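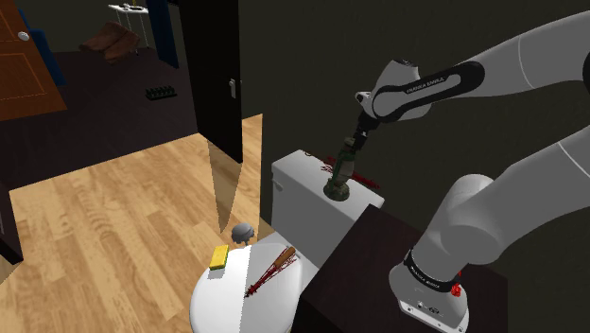 Mekero nació de una conversación en el cuarto de limpieza de Riis, la residencia donde trabajamos casi todos los que mantenemos este repositorio, y trata de una pregunta bastante doméstica: qué pasa con la jornada del personal de planta cuando una parte de la recogida de los baños la empieza a hacer un brazo. Lo que se guarda en estas carpetas son episodios simulados de esa tarea, junto con las notas que fueron escribiendo las compañeras y compañeros del turno de mañana al verlos. En los baños de verdad las cosas acaban donde buenamente caben, y por eso en las simulaciones también: un farol verde y gris encima de la cisterna, una esponja amarilla en la tapa del inodoro, manojos de ramitas rojas por aquí y por allá, y el brazo blanco inclinado sobre todo ello con los dedos de la pinza en lo alto del farol. A quien lleva años limpiando habitaciones esto le resultará muy familiar (lo del brazo, algo menos).

Buscar en el repositorio... Buscar

# Mekero: recogida de baños y notas de turno

Versión del 6 de febrero de 2026.

## Qué contiene

- `episodios/`: 200 episodios simulados de recogida en baños pequeños, con las órdenes del brazo y el estado de los objetos.
- `notas/`: los comentarios del personal, transcritos tal como se escribieron, con sus abreviaturas y sus enfados.
- `turnos/`: 11 hojas de reparto de tareas, de antes y de después de las reuniones de enero.
- `vocabulario.md`: los nombres que usamos en planta para cada cosa, que no siempre coinciden con los del catálogo.

Los episodios se generaron con Cisitz, nuestro pequeño gestor de escenas. Los nombres de los objetos van en minúscula y sin tildes, cosa que a más de una nos duele, pero el lector de ficheros se atragantaba con ellas y al final cedimos.

## Por qué lo hicimos así

Cuando la dirección nos contó que quería estudiar la automatización de algunas tareas, lo primero que se oyó en la sala fue lo que se oye siempre: a quién le van a quitar horas. Es una preocupación legítima y no quisimos taparla con palabras bonitas. Pedimos ver las simulaciones antes de que se decidiera nada, y pedimos también poder escribir al lado de cada una lo que nos pareciera. De ahí salieron las notas, que para nosotros son la mitad más valiosa del conjunto, aunque ocupen muchísimo menos que la otra.

Participaron 29 personas de limpieza, mantenimiento y lavandería. Algunas escribieron dos líneas y otras llenaron páginas enteras, y les damos las gracias a todas por igual, ¡incluida la que nos devolvió la hoja con una receta de rosquillas por detrás!

## Lo que cambia en el turno

Recoger lo que hay sobre una cisterna parece poca cosa hasta que se repite puerta tras puerta. Hay que inclinarse y estirar el brazo en un hueco estrecho, y muchas notas hablan de hombros y de espalda. Ahí es donde el personal ve con mejores ojos la ayuda.

Donde aparecen las dudas es en todo lo que rodea al gesto. Una compañera escribió que, mientras recoge, se fija en si la persona residente ha dormido mal o ha dejado el desayuno, y que eso no figura en ninguna hoja de tareas. Otra preguntaba quién decide si unas ramas secas son un adorno querido o algo para tirar. En las hojas nuevas hemos añadido una casilla de «hablar con la persona residente» con su tiempo asignado, que antes se daba por hecho y salía de la prisa de cada cual.

También cambia quién sabe qué. Las cinco personas que probaron a preparar escenas en Cisitz pidieron que la formación se haga dentro del horario, y la petición sigue abierta.

## Cómo usar los datos

Cada episodio lleva un identificador que coincide con el de su nota. Si falta la nota, es que nadie quiso comentar ese episodio; no la hemos rellenado. Para cargar una carpeta completa:

 cisitz abrir episodios/ --con-notas

El formato de exportación es el de Huvisetti, que ya usábamos para los inventarios.

## Límites conocidos

Son simulaciones, y en ellas no hay vapor ni prisas ni timbres sonando en el pasillo. Ningún episodio incluye a personas dentro del baño. Las notas reflejan lo que piensa una sola plantilla, en un edificio con sus costumbres, y agradeceríamos mucho que no se citen como si hablaran por todo el sector. Tampoco deben usarse para calcular cuánto rinde cada trabajador; esa fue la condición con la que se entregaron.

## Correcciones

Si encontráis un objeto mal nombrado o una nota emparejada con el episodio que no es, abrid una incidencia con el identificador en el título. Las revisamos al acabar el turno, con un café, así que tened un poco de paciencia con nosotros.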